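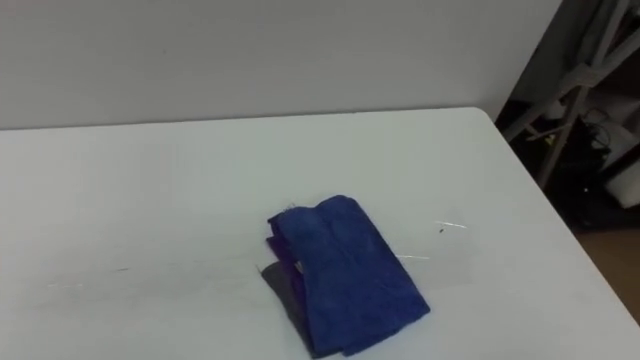
How to Look After a Robot That Folds Things

At the Brernine workshop in Stisdale there is a robot called Flerix. It has a white table and a job that most of you have been asked to do on a weekend and have gone to some trouble to avoid. It handles cloth.

A robot doesn't brush its own teeth, so to speak. Somebody has to check it over before it starts. That somebody is Peadar Ó Flaithearta, and his list goes like this.

First, the table. Peadar wipes it with a damp rag and lets it dry. Little specks and smudges come back anyway, the way crumbs do. A few specks won't stop a robot, but a table covered in them can confuse its camera, and a confused camera is worse company than a confused uncle.

Next, the cloth. It goes down folded, near the side where the arm can reach. Cloth is harder than it sounds. A wooden block is the same shape every time you pick it up. A towel is a different shape every time you breathe near it.

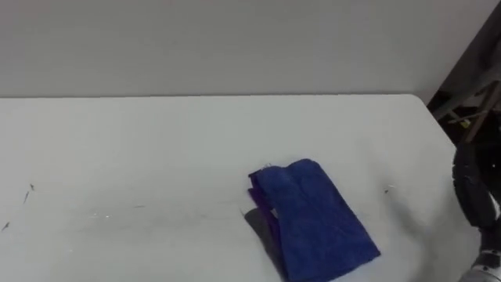
Blue cloth on the table, with purple showing along one side. Part of the arm is at the right.

Then comes the gripper, the part that does the job of your hand. Peadar looks for fluff. Cloth sheds threads, and threads like to wind themselves around anything that moves. He picks them out with tweezers while the power is off. The power is always off for this part. Peadar has ten fingers and is fond of the whole set.

After that he turns the power on, steps back and tries a squeeze. If the gripper squeezes too softly, the cloth slides out. If it squeezes too hard, it can leave a dent in the cloth or wear out its own motor.

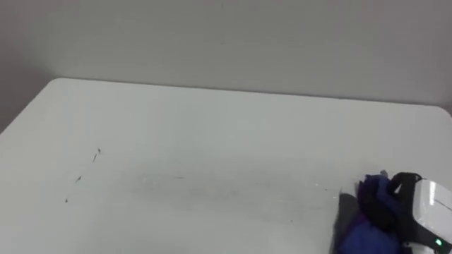 Flerix gets 22 practice grabs before the real work starts. Peadar writes down every one that goes wrong, and what went wrong with it. "Dropped it." "Missed it." Once, "Picked up my sleeve." He wears short sleeves now.

Every 300 grabs, the bolts get checked. Arms shake a tiny bit when they move, and all that shaking can loosen a bolt so slowly that you'd never spot it by looking. Peadar uses a wrench that clicks when the bolt is tight enough. He says the click is the best part of the day, which tells you something about the rest of the day.
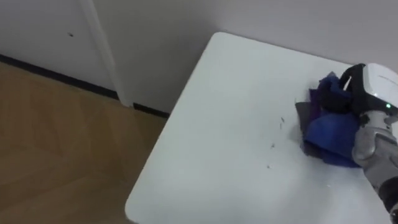

The last job is teaching the robot where its table is. You know where your desk is because you keep bumping into it. Flerix has to be told. Peadar moves the arm to a few spots on the tabletop and saves each one in the computer. If someone bumps the table afterward, even by the width of a pencil, he does it all again. In September somebody leaned on it while eating a sandwich, and he still brings it up.

Words to know
Gripper: the end of the arm that holds things.
Calibrate: to teach a machine exactly where things are.
Lint: fluff that has gone off on its own.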